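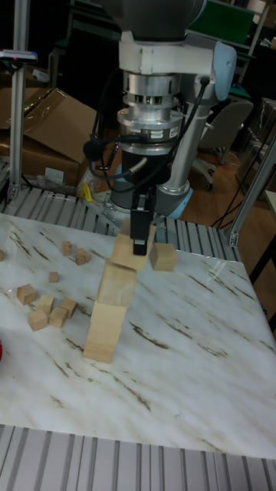 Figure 2. The stacking task on the marble-patterned table, with the gripper closed on the top block of a three-block tower.

3.2 Gathering the stacking examples

I ought to say early on that I did most of the driving myself, so if the examples have a style, it's mine (sorry!). Noelia Aranda took over on Friday afternoons, and you can tell her runs from mine at a glance in the logs: she goes straight down over a block, while I tend to sneak in at a slant and straighten up late. We kept both habits in. The learner, which we call Kallo, has to cope with more than one way of doing a thing, and I didn't want to tidy that away before training had even begun.

Each example starts with wooden blocks scattered over the table and finishes when the driver presses the pedal. We planned to stop at 1000 examples, but the early models were so clumsy with the third block that we carried on through March and ended up with 2889. I threw out 200 of those by hand, mostly ones where the recording had started late or I'd pressed the pedal by mistake – I have heavy feet.
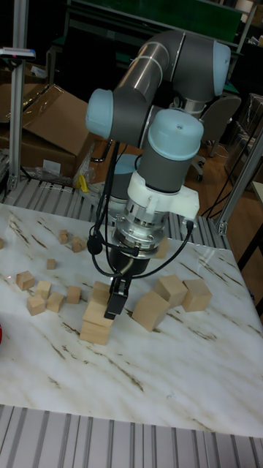 The third block really is the hard bit. A small offset between the first and second blocks hardly matters until you set another on top, and then the whole lot wants to lean. For a while I fixed this by knocking everything down and starting again, and that was a daft idea: Kallo only ever got to watch neat towers being built on neat towers. So we changed the rule. If a stack was a bit crooked but still standing, the driver had to work with it, nudging the top block or letting go and gripping it again. These runs are slower and uglier, and I got quite fond of them.

We marked every run with one of 2 labels, "clean" or "rescued", chosen by whoever was driving, straight after the pedal press. I did go back and change a few of mine the next morning. The effect of leaving out the rescued runs is covered in Section 4.1, along with the comparison against Skulton.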